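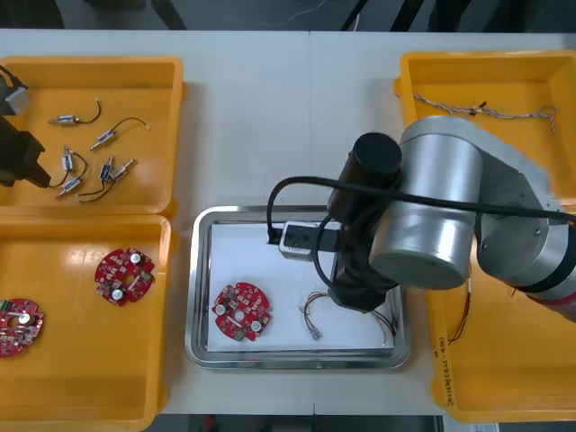 2 min read

Robotics > Shop Floor

4. Can it kit parts yet?

So can a machine do the boring bench work - pulling parts out of yellow trays and laying them in a steel one? I gave our Rustdale setup 56 picks to find out (Figure 3). Round red boards, okay! Solenoids worried me more, with those leads going everywhere.

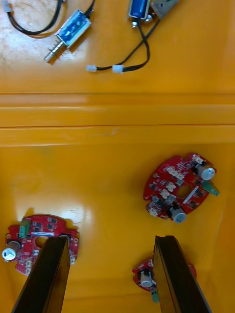
Author: Sornel Kaewmanee, bench automation researcher

Figure 3. Solenoids and red boards, seen from the gripper.

Wires are still my big headache. A harness bends wherever it likes, and I count a pick only if every connector clears the tray.
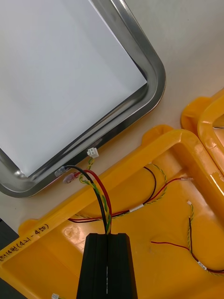 Would I leave it running overnight?
Give me another year - I'd still want a person close by.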